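4. Data collection

4.1 Workspace

All demonstrations were recorded at a single station, which we call Prista. Two arms are mounted side by side on an aluminum rail along the front edge of a table, facing a work area with plain white panels on the left, back, and right. Each arm ends in a two-finger gripper and carries a small camera on the wrist. A third camera is fixed to the station and sees the whole work area. The panels keep people walking past out of view of that camera, and they also even out the light, which matters more than we expected with shiny fabric.

The table surface is covered with a printed mat that can be changed in under a minute. We used several mats during collection, some plain and some with busy floral prints. In a pilot round on a plain gray mat, the learned policy came to depend on the clean outline of the cloth and did badly on anything patterned. After that we changed the mat at the start of every session.

4.2 Remote control

The operator sits facing the station and moves a pair of smaller leader arms with the same joint layout. Joint angles from the leaders are sent to the Prista arms as position targets. We call the control software Hullar. It applies a speed limit and a light smoothing filter and does nothing else; in particular, it does not correct the grasp or help with alignment. Force is not fed back to the operator. To judge how tight a cloth is, the operator has to look at it, and new operators tend to pull too hard for their first few sessions.

We also tried hand guiding, where the operator takes hold of the arms themselves and moves them through the task. It worked well for single-arm picks. For folding it was awkward: the operator's forearms blocked both wrist cameras for much of the fold, and two arms holding one piece of fabric are hard to move evenly when each must be pushed from the outside. We kept 26 hand-guided demonstrations for the comparison in Section 6 and collected the rest by remote control.

4.3 Task

Each episode starts with cloths of several colors and a shallow basket on the table. The operator takes one cloth, spreads it between the grippers, folds it, and adds it to a pile in a back corner. The episode ends when both grippers are open and clear of the fabric. Figure 3 shows the two-handed hold on which the rest of the fold depends.
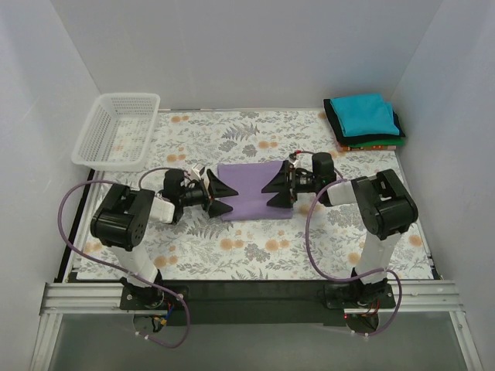 Figure 3. Two-handed hold on a purple cloth at the Prista station. The pile of folded cloths is at the back right and the basket at the back left.

The hold turned out to be the hardest part to teach. Both grippers need a pinch near the end of the cloth, and the fabric must be lifted enough to clear the mat without being pulled flat. If it drags, the lower layer bunches up. If it is pulled flat, one side tends to slip out of the fingers — usually the side that was grasped second. We asked operators to leave a little slack and to pause for a moment before starting the fold. The pause costs time, but it gives the policy a stable state to return to when a fold goes wrong.

We did not tell operators which cloth to take first or which arm should make the first grasp. Some always led with the right arm, others switched depending on where the cloth lay. Both habits are in the data and we made no attempt to balance them.

4.4 Sessions and screening

We collected 200 remote-control demonstrations. An episode was stopped and discarded on the spot only if a cable caught on an arm or a cloth left the table. Dropped cloths, missed grasps, and second tries were kept as long as the operator recovered and finished the fold, as a policy trained on clean episodes alone has no example of how to get out of trouble.

Each recording was then screened with Momunley, our playback tool, which shows the three camera views side by side with the joint traces underneath. A reviewer marked the time of the first grasp, the start of the hold, the end of the fold, and the release. Episodes with missing images, or with a gap in the joint data longer than a few control steps, were removed. After screening, 168 demonstrations remained, and these form the training set used in Section 5.

The release marks were the least reliable. The fingers often open slightly before the cloth is set down, and reviewers disagreed on whether that counted. We settled on the first moment at which both grippers are fully open. The Reisinger baseline, which needs a segment boundary at each grasp and release, was trained with the same marks.

4.5 Limits of the setup

The station has fixed bases, so a cloth that slides to the far edge may be out of reach for one of the arms. Operators learned to work around this by dragging the fabric back toward the middle before grasping it with both hands, and the policy picked up the same move. We did not vary the height of the table or the spacing of the arms. All cloths were rectangular; towels with fringes and garments with sleeves were left for later work.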